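Notes for Unit 4: Patrol Work, Wildlife Law and the People Side of the Job

Hi everybody. These are my notes from the last two meetings, cleaned up a little because several of you asked for them. They don't replace the reading. If you missed the session where Hatem Radwan came in, get notes from a classmate too, because I was listening more than I was writing and I know I left things out.

Where we were

We had finished up with license types and were starting on what an officer does with a license once it's in hand. I said in class that checking licenses is the most boring thing wardens do and also the thing they do most, and I stand by it. On a busy opening weekend at Ostilness Lake, one officer can check 134 anglers and write two tickets. The other 132 contacts are still work. Each one is a conversation, and you learn where the fish are, who's been shooting after dark, which gate got cut, and whose dog has been running deer.

So when I ask on the test what a compliance check is for, please don't write only "to catch people without licenses." I'll give you half credit for that and I'll be grumpy about it.

Authority and where it stops

This is the part that always trips people up, so go slow.

A conservation officer in our state can look at your license, your tag, your gear and your catch while you're hunting or fishing. Asking to see the fish in the cooler at your feet is one thing. Going into the tent, the house or the locked truck is something else, and for that we're back to consent, a warrant, or one of the exceptions we listed in Unit 2. I drew the big circle on the board with the boat ramp in the middle and the cabin way out at the edge. Copy that drawing into your notebook if you haven't already! It helps more than my paragraphs do.

A few of you asked about private land. Open fields and the yard right around a home get treated differently, and states differ from each other a lot. Don't assume what you read about one state works in the next one over. For this class, use the packet.

The Kettani Creek case

I'm going to go through this one again because the discussion ran out of time at 3:50 and half of you were already zipping up your bags.

Short version: An officer gets a call in May from a landowner on Kettani Creek. There are two people below the bridge with nets, and the caller thinks they're taking walleye off the spawning beds. The officer parks up top, walks down, and watches from the trees before saying anything. When he does step out, one of them walks off toward the road and the other stays put and is perfectly friendly.

Questions I want you to be able to talk through:

What did he gain by watching first, and what did it cost him? (Somebody in the back said "fish," and yes, that's a fair answer. Fish were being taken while he stood there.)

He's alone, with two people, down a bank, and the radio is patchy in that drainage. Where should he stand? Who does he talk to first?

The friendly one says they're netting suckers for bait, which is legal there with the right permit. What does the officer need to see before he believes it?

There's more than one decent way to handle this. I do want to hear you say what you'd do with your hands and your feet, though, as well as which statute you'd cite. Most of you jumped right to the statute.

Hatem's visit

Hatem worked a district of 289 square miles by himself for most of his career, and I thought he was great with you all. Some things I managed to write down:

He keeps a log every day, even on days when nothing happens. He told us the dull entries have won him more cases than the exciting ones, because he could show where he was and what the weather was doing.

He figures a third of his calls had nothing to do with hunting or fishing. Lost hikers, a cow on the ice, a car in a ditch, a family fight at a campground. If you want this job because you like animals better than people — and I hear that every year — think hard about that third.

His family ate a lot of suppers without him in the fall. He was pretty plain about it. Mounir asked him if he'd do it over again and he took a good long while before he said yes.

He also said to learn to back up a trailer now, before the academy, while there's no one grading you. I second that one. I have watched it go badly.

Writing it up

Report number two is on the Ritov elk file. You've all got the evidence sheet with the 12 items on it. Write the narrative in the order things happened, in plain past tense, first person. "I saw the truck" is fine. "The vehicle was observed by this officer" makes me tired. Keep what you saw apart from what somebody told you, and if you're guessing, say you're guessing.

Keep it under 1000 words. I do check. Upload it to Olline before class starts, and if Olline is acting up again, print it and hand it to me or leave it with Mounir Samir, who is helping me grade this term and is nicer than I am.

For next time

Read the chapter on evidence handling, up through the part on chain of custody for meat and hides. Bring a pen that works in the cold, because we'll be outside for the second half, practicing tag forms on the tailgate of my truck. Wear boots.

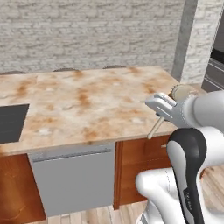

Kitchen island with a marble countertop and bar stools behind (computer rendering)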